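How to record good cloth demos at home with a hand-held gripper

I get more email about this than about anything else on the site, so I'm finally writing it up properly. If you want a robot arm to learn to tidy up laundry, you need a lot of recordings of somebody tidying up laundry, and the cheapest way to get them is to walk around your own home with a hand-held gripper and do the chores yourself. I've been doing it for the Pindotness project since July, mostly in bedrooms, and I made pretty much every mistake there is in the first batch. What follows is how I do it now.

Before you start

You'll need the gripper with its camera mounted, a charged battery or a cable long enough to let you move, enough free storage, and a pile of clothes. Small stuff is harder than you'd think! Shirts are big and forgiving. A single small dark item can eat up a whole evening.

Wipe the lens. I know, I know. I have an entire session in a folder called "thumb" that is no good to anyone.

Check that the fingers open and close all the way and that the pads are seated straight on their brackets. Open and close it a few times with nothing in it, then look at the width readout on your screen. If the number at fully closed is different from last time, redo the zero before you record anything. Our training code at Pindotness takes the finger width straight from the log, and if the zero has drifted, the arm learns to stop short of the cloth. It's very funny to watch and very annoying to fix.

Pick one task and say it out loud

Decide what a demo is before you pick up the tool. Mine is "pick up one garment from the bed and put it in the basket." That's the whole thing. I don't smooth the sheet on the way, I don't move the pillow, I don't decide halfway through that two items would be faster than one. Ruairí Ó Ceallaigh, who looks after the training side of the project, threw out a good chunk of my early recordings because I kept doing little extra bits of housework in the middle. I still have to stop myself.

Keep each demo short. If it's running past what feels like one smooth action, it's probably two tasks glued together, and you should split it.

Set up the bed

Don't clear the room. It's tempting to strip everything back to a plain sheet in even light, but the arm is going to end up in real bedrooms where people leave things lying around. I change the bedding between batches and leave the usual clutter where it is. What I do clear is the floor where I'm going to be walking, plus anything breakable on the nightstand.

Drop the garment from waist height and leave it how it lands. If you place it by hand you'll end up making the same neat little heap every time, and the model will get really good at your neat little heap and useless at anything else.
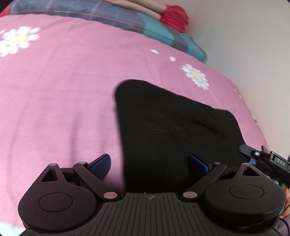

The approach is where most of a cloth demo is won or lost, so slow down for it. Come in from above with the fingers open wider than the part you want to grab, and pause for a beat just before you touch down so there's a clear "about to grasp" moment in the recording. Then look for something to pinch. A garment lying perfectly flat gives the fingers almost nothing, but a heap usually has a ridge or a fold somewhere, like the shallow crease across the middle of that black cloth, and I'd aim at that. Check both fingers as you close, too. It's easy to let one pad press into the fabric while the other one is still over the bare sheet, the way my left one is there, and if you close from that position you can scoop up bedding along with the garment. Shift across a little first, then squeeze. Those small corrections are worth keeping in, by the way – an arm that has only ever seen perfect approaches doesn't know what to do with a bad one.

Grasp, lift, carry

Close gently until the cloth stops sliding between the pads. You don't need to crush it. Lift straight up for the first bit so you can see whether the sheet is coming along for the ride. If it is, open up, let everything settle and try again in the same recording.

Once the garment is clear of the bed, carry it at a steady walking pace. Fast swings blur the video, and the tracking can lose its place if the camera spends too long pointing at a plain wall with nothing on it to follow. I tilt down a touch on turns so there's always some pattern or furniture in view. A flowery sheet is great for this. Plain white bedding in a plain white room is miserable, and if that's what you've got, throw a patterned blanket over one corner.

Keep your free hand out of it. The arm won't have one.

Release over the basket, fully open, and hold still for a moment before you stop recording. If you cut it too early, the end of the demo goes missing and the whole thing gets rejected.

Change things up

I do 6 demos with one garment, then swap it. Every so often I change something bigger: the side of the bed I'm standing on, the lamp, the time of day. Dark clothes on a light sheet are pretty friendly because the edges are easy to see. Dark on dark is much harder, so I make sure every batch has some of that too, even though I grumble the whole way through.

My target for a batch is 135 good demos. I split that over three sittings because my wrist gets sore, and a sore wrist shows up in the data as shaky approaches. Take breaks!

Check before you upload

Watch the first two demos of every sitting all the way through before you record any more. You're looking for:

- fingers visible through the whole grasp
- a clear start and a clear finish
- no tracking jump when you turn away from the bed
- the width log matching what the fingers do

If something's off, fix it and start the sitting again. I once skipped this step because dinner was ready, and I lost everything I'd recorded since the afternoon to a loose camera screw.

Then label each one with the garment type and whether it was a first-try grasp or a retry. Ruairí likes the retries marked because he feeds them in at a different rate. Don't delete them. True failures, where the garment ended up on the floor and you gave up, go in their own folder with a one-line note. I put things like "sock slid out on the turn" and leave it at that.

If your tracking keeps dropping out no matter what you do, try recording with the curtains open before you go messing with the settings. That fixed it for me two times out of three, and the third time it was the cable working loose.

Last updated: July

Related posts
Zeroing your gripper width in the Pindotness logger
Towels, and why I record them separately
Notes from the Darness kitchen batch
Sorting retries from failures
Wrist-friendly ways to hold the tool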